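3.2 Cell layout and upkeep of the hand-held grippers

The laundry cell was set up in March and was left in the same place for the whole study. It has a flat work surface covered with a sheet, a front-loading washing machine beyond the far side, and open floor on which the operator can stand or turn. We did not fix the sheet down. Early tests with clips along the border gave a flatter surface, but garments caught on the clips when they were dragged, and the operators began to steer around them. The sheet is pulled smooth by hand before each session and left alone until the session ends.

Two hand-held grippers are used, one for each hand. Both were built by Ulloa to our drawings. Each has a pair of rounded fingers printed in a pale plastic, a trigger linkage, and a housing for the battery and the logging board. The fingers are the part that wears. Denim seams and zippers scratch the inner faces, and a scratched finger grips thin cotton differently from a new one, so finger condition had to be treated as part of the setup and recorded with it.

Our upkeep routine went through several versions. The one in use for all of the results in Section 4 is as follows. After every 30 sessions the fingers are taken off, wiped with alcohol, and checked under a desk lamp. If a fingernail catches on any scratch, the finger is replaced. The pair is always replaced together. We tried replacing single fingers for a short time and found that the grip drifted to the newer side, which showed up in the logs as a small, steady rotation of the cloth during lifting. The trigger linkage is then opened and the return spring is checked for seating. Oil is not used anywhere in the linkage. It had been used in the first version, and traces of it reached the garments.

The return spring gave us the most trouble. The spring specified by Stokholm for the original handle was too stiff for long sessions, and operators reported sore thumbs. A softer spring from Irov was fitted in its place. With the softer spring the fingers did not always open fully, and the opening sensor sometimes reported a closed grip when the hand had already let go. King-fai Liao traced this to a burr on the inside of the trigger slot. The burr was filed down on both grippers and the slot was polished with fine paper. We then ran 100 open and close cycles on each unit at the bench and read the sensor after each one. Neither unit missed an opening. The same bench test is now run whenever a linkage has been apart.

Calibration of the opening sensor takes a few minutes. The fingers are closed on a steel gauge, opened to the stop, and closed again with nothing between them. The three readings are stored with the session header. If the closed reading has moved by more than the limit in Table 2, the session is not started until the mounting screws have been checked. In nearly every case we looked at, the cause was a loose screw on the left finger mount. Thread locker cured it on one gripper. On the other the insert itself had pulled out of the plastic, and the handle shell had to be printed again.

Figure 3. The laundry cell in use, with one gripper at a garment on the sheet.

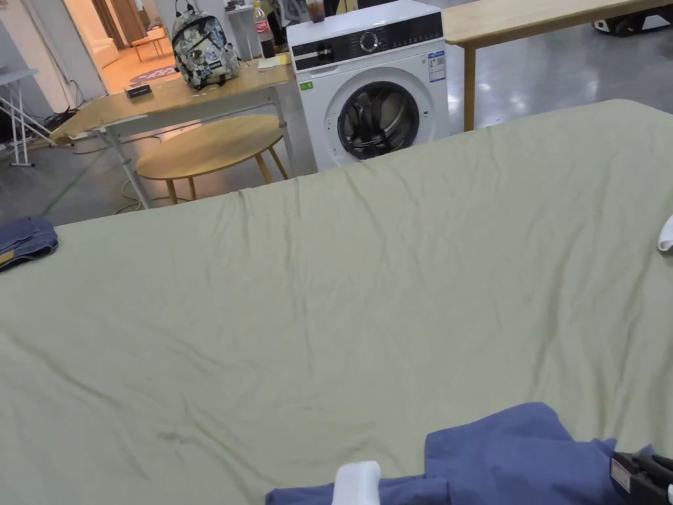 Battery contacts were cleaned on the same schedule as the fingers. We had one case of a session ending early from a dirty contact, and the log for that session was cut at the last complete grasp and kept. Batteries are charged outside the cell and swapped between sessions. Charging them in the housings was possible, but the housings warmed up and the sensor readings moved with the temperature.

In total 149 sessions were recorded with the final version of the routine. Sessions recorded before the trigger slots were filed are left out of the training set. They are kept separately and were used only to check whether the opening fault could be found from the logs alone. It could be found in most cases by comparing the trigger position with the finger position, and this check now runs on the Rivex logger at the end of each session. When it raises a flag, the gripper goes to the bench before it is used again.

The routine has limits. The fingernail test depends on the person doing it, and two people did not always agree on the same finger. A measured roughness would be better, but we did not have a gauge small enough to reach the inner face with the finger mounted. We also did not vary the sheet material, and a rougher or smoother cover would likely change how fast the finger tips wear.

Related items
Trigger return springs for hand-held grippers: bench notes
Finger wear and grasp drift on cotton and denim
Drawings and parts list, handle shell, second version
Session log format and header fields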